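Play kitchen corner: what we bought, what stays out and what goes back in the box

Posted 2020-10-21 by Lamduan Sitthichai

The play kitchen things are now sorted and ready to lend. Thanks to everyone who sent in pieces after the September notice. We asked for cups, pans and food that children could handle without much help, and most of what came in was right for the job. A few items were too small or had parts missing, and Jirayu Bunnag has put those in the spares drawer.

Some of the set is toy food and some of it is ordinary kitchenware. We did this on purpose. Children like having a real colander and a pan they recognize from home, and the real ones last longer. The colander is the most popular item we have. It has a handle at each end, so two children can carry it between them, and it holds a good amount of toy fruit. 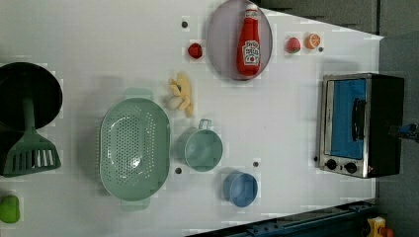
Colander, pan, slotted spatula and cups, with the peeled banana.

The green and blue cups are for pouring games and pretend drinks. Please keep them with the set. Last time the blue one went home with one family and the green one with another, and it took us three weeks to get the two back on the same shelf. If a cup is missing when you open the box, write it on the loan card before you take anything out.

The toy food comes from two places. Most of it was bought secondhand from the Stinthorpe sale, and the rest was already in our cupboard. The banana has peel that opens out in flaps. There is also a strawberry, a slice of orange, and a ketchup bottle that every child wants first. We suggest putting the ketchup on the plate and starting from there. One child takes the order, another brings the food over, and the rest sort itself out.

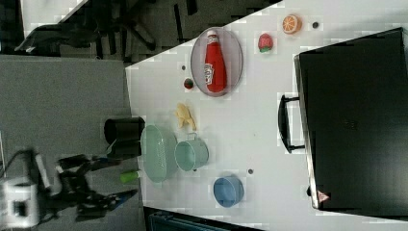

Washing is simple. Use warm water and a little dish soap for the food, the cups and the plate, and dry them with a towel before they go back. Do not put the toy food in a dishwasher. The colander should be shaken out well — water stays in the small holes and ends up in the bottom of the box. The frying pan only needs wiping.

A few people have asked whether the set can be split up. For now it goes out as one loan, under number 1328. If you only want the food for a shop game, take the whole box anyway and leave the pans in it. The Lavach train set and the Besson blocks are still separate loans and can be borrowed at the same time.
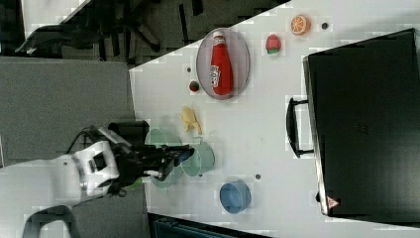

When you pack up, put the heavier things in first and the food on top. The plate should stand on its edge along the side so nothing presses on it. Cups can go inside the colander. Check under the table as well, as round fruit rolls a long way.

We would still like a second plate and a small saucepan with a lid. Wooden spoons are not needed, as we have plenty. Donations can be left at the Flondik desk with a note marked "play kitchen." Loans are for two weeks and can be renewed once if no one else is waiting.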